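Products Teaching kits Courses Spares Support Contact

Lill two-arm teaching set
Reading time: 5 minutes

If you've ever tried to explain to somebody over the telephone how to fold a fitted sheet, you'll have a fair idea of why we made the Lill. Some jobs are far easier to show than to describe, and clearing up a bedroom is very much one of them. With Lill you sit at the desk unit, take hold of the two hand grips, and the arms on the robot follow yours while you look out through its head camera. Every movement is kept along with the picture, and once you have a good pile of showings you can hand them over to Warkumer, our training software, to learn from.
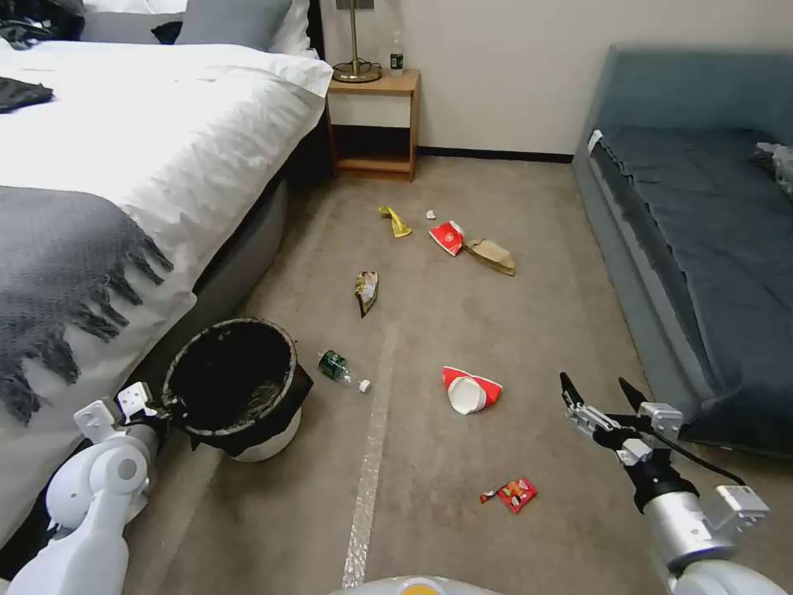
Each hand grip has its own trigger for opening and closing the fingers, and the two sides work quite separately, so you can keep hold of a bin with the left hand while the right goes after the rubbish. Most people find this strange for the first morning and then stop thinking about it altogether. We do suggest starting slowly, though – the arms will keep up with you perfectly well, but a hurried showing is full of little wobbles, and those get learnt along with everything else.

The room tidy-up is the task we send out with every set, in a booklet of 32 starter tasks, and it's the one our customers seem to grow fondest of. You need a carpeted floor, a lined bin and a mixture of ordinary litter: paper cups, snack wrappers, a drinks bottle, a flat paper bag. Do mix them up. A cup on its side asks for quite a different grip from a thin wrapper lying close to the carpet, and a set of showings made with nothing but cups will leave you disappointed (we did precisely this ourselves in the early days, and lost most of March to it).

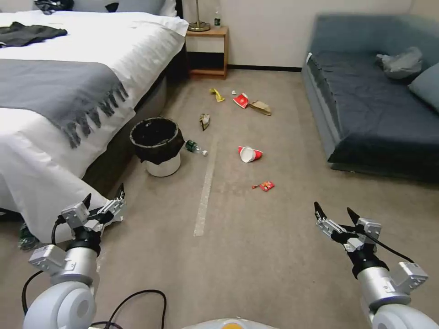

It's well worth deciding beforehand where a showing begins and ends. We like to start with both arms forward and the fingers open, and to finish in the same position, so that all the recordings join up neatly when you look through them later. There's a foot pedal for marking the start and the finish, and a second press within a moment or two throws the last attempt away, which you'll be glad of when the telephone rings halfway through! 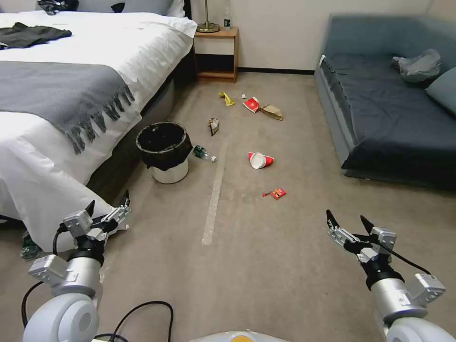
Room tidy-up task, with the lined bin at the foot of the bed and litter on the carpet.

How many showings will you need? Our own tidy-up collection, which comes with the set, holds 1248 of them, made at the Plelon training rooms by more than 29 different people. You won't need nearly so many to get going if you build on ours, but please do share the work out among your colleagues. Everyone reaches a little differently, and the variety does the finished skill a great deal of good.
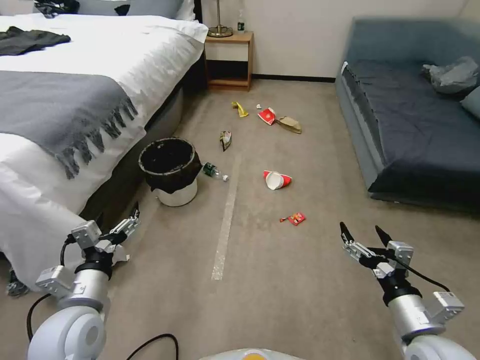 Furniture matters more than you might expect, too. Beds and sofas take up a lot of the space in which an elbow would like to swing, so spend a few minutes simply moving the arms about before you record anything, and get a feeling for how far each one can reach. If you find yourself stretching, stop, drive the base a little nearer and carry on from there – the software keeps base and arm movements together in one recording.

In the box: desk unit with two hand grips, foot pedal, cables, starter booklet, and a year's use of Warkumer. The robot itself is sold separately. Lill works with all Skuvow two-arm models, and older ones may need a new wrist cable, which our support desk will gladly send you.

Order code: 3644

Last updated: August 7, 2023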